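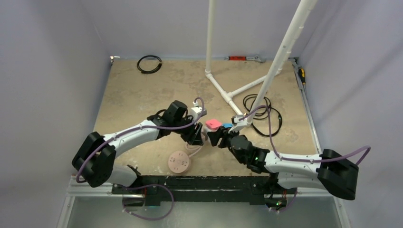
Pre-styling walkthrough, front parlor and dining room, the Wieczorek house. Owner's copy, with my comments where the boxes ran out of space. The house went up in 1899 and has been decorated by strong-minded people ever since, so please read the whole thing before calling me. On wall color, the owners asked for something that isn't white and isn't trying to be gray either, and I keep coming back to a pale lavender-gray like the three walls around that tan work surface, which holds up nicely next to a warm tan and doesn't turn the place into a dentist's lobby. Paint comes last, though. First, the list.

Inspected by: Dorota Stępień
Present for the owners: Czesław Kurek
Date: May 2018

Ratings: OK, FIX, or TALK. TALK means I have an opinion and you will hear it.

FLOORS AND RUGS

1. Rug edges flat, no curling corners - FIX
The parlor rug has one corner that stands up like it wants to ask a question. Weight it overnight, then tape.

2. Non-slip pad under every rug - FIX
The dining room has one. The hall runner has none, and it lies at the foot of the stairs. I crossed it in socks so you don't have to.

3. Floorboards free of raised nails - OK
One was already hammered down by the window. Whoever did it also hit the board next to it, several times.

4. Thresholds level - TALK
The one between parlor and dining room is high. It's also original and handsome. Keep it, but don't put a rug up against it, and leave a lamp on when you have guests.

WALLS AND HANGING THINGS

5. Mirror over the mantel on two fixings - FIX
It's on one, and the one is a picture hook. The mirror weighs 40 pounds. I moved the armchair out from under it before I wrote this down, and I would like it to stay moved.

6. Gallery wall frames secured at the bottom - TALK
Putty will do it. While you're up there, you own three prints of the same duck.

7. Old paint checked before any sanding - FIX
A house this age has layers. Get a proper lead test from somebody who does it for a living, and keep sandpaper away from the window trim until the result is in writing.

8. Picture rail sound - OK
Lovely, in fact. Please stop hanging coats on it.

LIGHTING AND CORDS

9. Chandelier mount tested - OK
Your electrician's note was taped inside the cupboard. Good place for it. Leave it there.

10. Lamp cords clear of walkways - FIX
The reading lamp is plugged in across the room from itself. Either the lamp moves or the chair does. I vote lamp.

11. No extension cords under rugs - FIX
There was one. We've discussed it.

12. Shades clear of bulbs - OK
The Jilteck shade is a tight fit but has room. It leans a little to the left, as do most of us by evening.

FURNITURE

13. Tall pieces anchored to the wall - FIX
The Wurkano bookcase came with straps. They're still in the bag, and the bag is on the bookcase.

14. Drawers stop before they fall out - TALK
The sideboard's top drawer doesn't. Czesław says everyone in the family knows. The guests do not.

15. Walking space between pieces - FIX
I like 18 inches between sofa and coffee table. You have enough for a slim cat. Losing the second ottoman solves it, and I have wanted to lose the second ottoman from the moment I came in.

16. Glass tabletop free of chips - OK
Felt dots are missing under the glass. Hardware store, small packet.

WINDOWS AND HEARTH

17. Curtain hems off the radiator - FIX
The Joltard panels are too long and rest right on it. Hem them. Puddled curtains are a fine look in a house with no radiators.

18. Blind cords tied up or removed - OK
Cleats on both windows, both in use. Best item on the list.

19. Mantel clear above a working fire - TALK
Dried grasses. In a vase. Over a fireplace. They can live in the dining room, where they'll look better and burn less.

20. Fire screen stands by itself - FIX
It stands if the poker helps.

NEXT VISIT

I'll be back in June to look at the FIX items again. Items 5 and 13 can't wait that long, so please do those this week and send me a note when they're finished. Sample pots should be up by then too, painted on boards and moved around the room through the day. No patches straight onto the plaster, please. The north wall still has someone's mustard experiment on it.

Signed, D. Stępień
Received, Cz. Kurek ("under protest re: ottoman")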